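Pesquisar no caderno Pesquisar Limpar

Caderno da oficina, 20 de janeiro de 2025

Painel do armário Wakivden, continuação

Voltei hoje ao painel azul-acinzentado, aquele que anda a ocupar meia bancada desde que desmontámos o armário. Tinha prometido a mim mesma que só ia lixar a aresta e ir embora cedo, e claro que fiquei até à hora do jantar (já me conheço). Mas rendeu!

Primeiro o acabamento. A demão que dei na semana passada com a tinta do lote 2332 secou bem, passei a mão e não cola em lado nenhum. A cor é que continua a enganar-me. De manhã parece cinzento, à tarde puxa para o azul, e ao fundo, no canto mais longe da janela, jurava que era quase verde-petróleo. Fui buscar a amostra da Godgate para comparar e encostei-a em três sítios diferentes: bate certo em todos. É a luz, portanto, e não vou tocar mais nisto. Fica escrito para eu não voltar a abrir a lata daqui a uns dias com a mania de corrigir.

Aresta

Deu mais trabalho do que o resto todo. Tinha um ressalto pequenino de tinta de cima a baixo, daqueles que só se sentem com a unha. Passei bloco com lixa fina, sempre no mesmo sentido, sem carregar, limpei o pó com pano de microfibra e repeti. 2 passagens chegaram. Na terceira já estava a tirar tinta a mais e parei a tempo. Quem pegar no outro painel que comece logo pela lixa fina, a grossa que está na gaveta de baixo risca tudo (fui eu que a pus lá, em agosto, e devia ter escrito na caixa para que servia).

Medi a largura depois de lixar: 700 mm certos em cima e em baixo. Respirei fundo, porque a calha da Trusau não perdoa e da outra vez tive de desbastar à mão com o painel já montado. Uma tarde inteira a aspirar pó de dentro da calha, não quero repetir.

Luz rasante

Para apanhar defeitos voltei ao truque do candeeiro baixo, encostado de lado. Aparece uma faixa clara na superfície e a gente vai seguindo com os olhos à procura de quebras. Encontrei um grão de pó preso na tinta, do lado de dentro, que ninguém vai ver depois de montado. Deixei estar. Do lado de fora, nada que me incomodasse, e olhem que eu incomodo-me com pouco.

A aresta clara lê-se muito bem contra o castanho-dourado que fica ao lado. Gosto desta combinação, confesso, e já ando a pensar nela para o armário pequeno também. O azul sozinho achava-o um bocado frio, tipo consultório, mas com um tom quente encostado muda completamente.

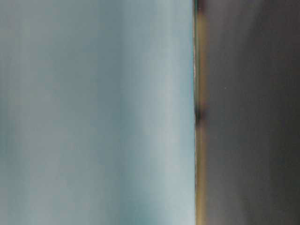 Para a próxima

- Segundo painel: lixar só com a fina, medir antes e depois.
- Encomendar feltros à Hsu, pacote de 30. Os que sobraram já não colam, experimentei um e caiu logo.
- Etiquetar a caixa da lixa grossa. A sério, desta vez.
- Provar o painel na calha antes de aparafusar o que quer que seja. Se prender em cima, ver primeiro se a calha está a direito e só depois mexer na madeira.
- O pano de microfibra ficou a secar no radiador, é para guardar com os limpos.

Deixei a lata bem fechada e virada ao contrário na prateleira do meio. A chave do armário das tintas está no prego do costume.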